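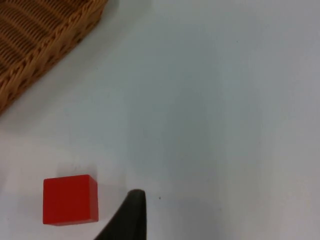 I have come to believe that the best thing you can teach a home-built robot arm is to tidy up, and I'd like to make the case for it, because people in our workshop keep pushing newcomers toward something flashier.

When Vandana Chauhan and I started on Rakirel (her name for the arm, and I've stopped asking where it came from), we had big plans. It was going to pour tea. It was going to turn the pages of a piano score for her daughter. We lost most of a winter to that, and by December we had a very nice spreadsheet and an arm that couldn't reliably close on anything at all.

Yanti Osman, who had the bench across from ours, finally suggested that we put a few toys and a basket on a table and leave the tea alone. I was a little insulted, I'll admit. But she was right! A ball wants to roll, a cube wants to be gripped square on, and a basket has a rim that you can hit from every direction – and we have hit it from every direction. In 30 tries one evening we learned more about our own wrist joint than the spreadsheet had told us in months.

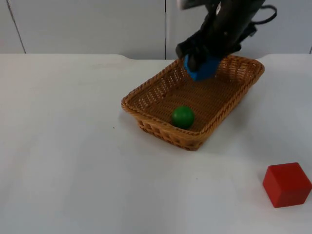

*Blue piece in the gripper, green ball in the basket, red cube on the table.*

What I like most is that anyone can judge it. You don't need to understand our code, or the awful thing we did to the power supply, to see whether a toy is in the basket. Kids who wander through the shop on open nights understand it right away, and they're merciless, and they come back the next week to ask if we fixed it.

I know the objection, that it's all been done before and done better by people with real budgets. Well, sure. People have baked bread before, too, and I still think you should bake some. Vandana puts it more practically: she says a small job lets you be wrong 3 times before dinner, while a big one lets you be wrong once a month.

So if you've got a half-built arm on a shelf somewhere, go find a basket. The tea is still on our list, and we'd like to try it with an empty cup first.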